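Week 2: Place rankings and who gets to vote
Notes by Carmela Arrieta

Okay, so last time I promised we'd get to online polls for "favourite country" and "friendliest town", and here we are.
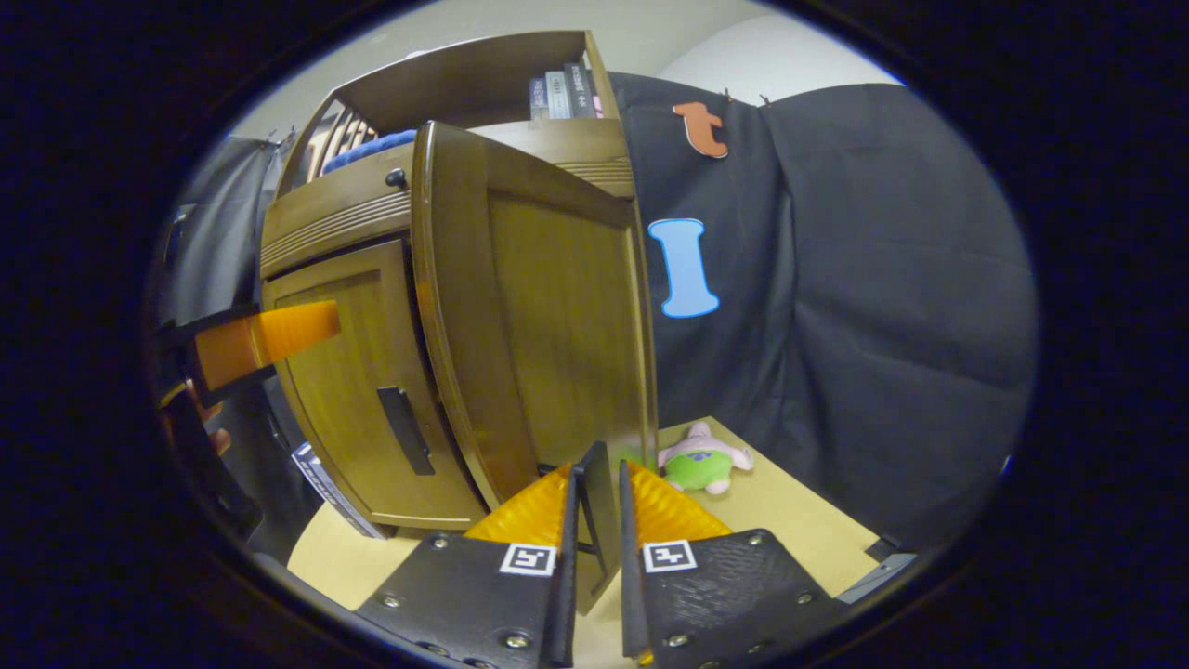

My pet case is the Hondstead Travel Prize. It had 21 towns on the list and 407 votes all up, and Losetton won. The Losetton paper ran it on the front page for days (I would have too!). Manzano has ten times the people and came second last, mostly as its council never shared the link.

Things I'd like you to look for when you read the press release:
Who could vote, and could they vote twice?
Who wrote the shortlist?
Does the organiser sell ads to the winners?

Kotimora is a fun one to compare. They switched to a judging panel in 2000 and the locals hated it, so the public vote came back with a panel on top. I love that mess, and we'll spend most of the tute on it.

Reading: chapter 2, plus the Kotimora rules. Skip the appendix unless you're keen. Your short piece on a ranking of your choice is due in December, and please run the topic past me first.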